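Packing notebook, Griststead bench
August 2020

Back at the hampers today. I left this alone since June and my last notes were a mess, so I'm starting over on a fresh page and copying across only what's still any use.

The Batach order first. They want 143 hampers, all sweets, nothing that needs a fridge, and they've said yes to baskets as long as the handle stays clear of the ribbon. I've told them no ribbon on the handle at all, it slides down to one side the minute you pick the thing up and then the whole hamper looks drunk. Bow on the front rim, done.

Shred: I tried 100 g in the bottom of a basket and it swallowed everything. You could barely see a corner of a bag poking out! Going to drop it right down and fluff it properly (hands, not the fork, the fork just makes clumps). Alemneh sent the crinkle kind again when I asked for the fine stuff. It'll do for boxes, but I don't love it in wicker, the ends work their way out through the weave and you find them on your jumper all day.

Bags are being a pain, as usual. Anything in a soft pouch wants to lie down, and once it's down the label faces the ceiling and the front of the basket is just a gap. Boxes are easier because you've got square walls to lean things on. Big bag at the back, small ones in front, and fold the top seam under so it stands a bit taller. In a round basket there's no corner to wedge into, so I've been putting the toffee in first, against the back, and building forward from there. Works better than starting in the middle, which is how I did all the June ones (sorry, whoever opened those). 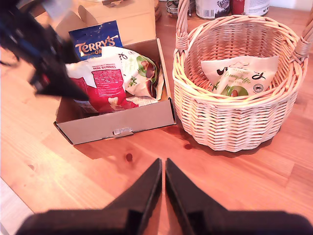
Chocolate orange goes at the back whenever it's in, the dark blue sets off everything in front of it. Mini bunnies are Easter leftovers and I'm only using them in our own practice boxes, they're not going out to Batach. Nice bright bag though, and the red is handy for checking whether a layout is too heavy on one side. Squint at it and see where your eye goes.

Weight next. Idano's courier rate jumps at 700 g and I'd really like to stay under it with the packaging included. The cardboard is fine, I think, but the baskets worry me. Need to put an empty one on the kitchen scale before I promise anybody a colour or a size.

Still to do: ring Alemneh about the fine shred, find the good scissors, cut 2 test lengths of ribbon and try both on the front rim. Flaps on the boxes need a decision as well, tucked in or left up with a card behind. I like them up. Ask the others on Thursday.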